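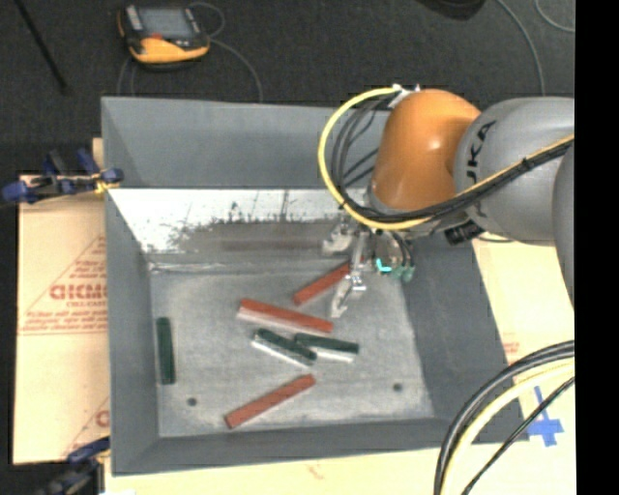 Should a small town ask money from the makers who sell at its craft fair? In my opinion it should ask very little, and the same from everybody.

Reading time: 2 minutes

I moved to Drirnham with my wife eleven winters ago, and the September fair was the first place where people here spoke to me. So I am not neutral. This year the price of a table went from 26 dollars to a sliding scale, where the tables near the gate of Roman Park cost much more than those behind the bandstand. I have read the explanation and I understand it. The tent must be rented, and the musicians should be paid properly.

Still, I believe it is a mistake. Mirjana Trajkovski sells linocut prints. Each one costs 5 dollars, and she had the same corner by the gate for many years. Now she is at the back, and at the gate there is a candle company with three employees and a card reader. I have nothing against candles. But visitors walk in, see what they can see in any shopping center, and a part of them turn around before they come to the prints.

Last year the fair had 867 visitors, according to the sheet at the entrance. The organizers would like 1,000. I don't know why this number is so important. When it is very full, one cannot stop and ask Nelu Ilie how he glazes his bowls, and he likes to be asked. He will hold your elbow and explain it from the beginning.

My neighbor Bheki Adams disagrees with me. He says that an artist who cannot pay for a good table should raise her prices, and that cheap art teaches people to pay little for art. It is a serious argument and I thought about it for a long time. Maybe it is right for a gallery. At a fair, a child with pocket money should be able to go home with a print.

I would draw the places by lot, with one price for all, and let Plustard, who already lends the tent, put its name on the gate if it wants. I have written this to the organizers too and I am waiting for their answer.

Silviu Chiriac

Filed under: Opinion, Arts & Community

Contact us | © Drirnham Arts Letter | Back to top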